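Home | Devices | Service Bulletins | Checklists | Contact

Plonora handset intake and battery safety checklist
Site: Mirnumcombe service counter
Completed by: Mansa Laryea
Reviewed by: Siebe Maes
Date: 2022-04-30

Scope: used smartphones received for trade-in or repair. Complete one sheet per tray. Mark OK, FAIL or N/A and comment on every FAIL.

1. Back cover sits flush, no lifting at the seams. OK
2. Display not raised or separated from the housing. FAIL
Comment: gap on the left side of one Pindano handset, widest near the volume key. Unit powered off and moved to the fire-resistant box. Do not press the screen back down.
3. Charging port clear of lint, corrosion and bent contacts. OK
Comment: lint removed from two units with a plastic pick. Metal picks are still in the drawer at bench B and should be withdrawn.
4. Moisture indicator in SIM slot unchanged. FAIL
Comment: indicator red on tray position 7. Customer reports the phone was kept on a bathroom shelf. No charge test performed.
5. Charge test, 20 minutes, supplied adapter only. OK
Comment: tested units stayed within the temperature limit on the bench card. Position 7 and the Pindano handset excluded.
6. Battery cycle count read and logged. OK
Comment: highest reading 600. Recommend replacement before resale.
7. Account lock removed and factory reset confirmed. FAIL
Comment: position 13 still asks for the previous owner's sign-in. Return to counter.
8. SIM and memory cards removed and bagged with the ticket. OK
9. Bench mat and wrist strap continuity checked. OK
Comment: strap lead at bench A is frayed near the clip but passes. Spare requested from Van den Broek.
10. Fire-resistant box accessible, lid closes fully. OK
Comment: box was behind the label printer. Moved to the floor by the exit.

Reviewer comments (S.M.): Item 2 unit to go out with the next battery collection, not with general returns. Item 4 stays open until the board has been inspected. Next full review in July.

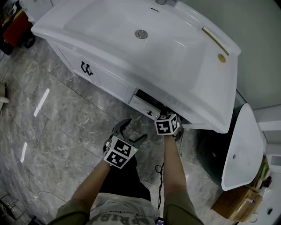 White vanity with round drain stopper, drawer partly open.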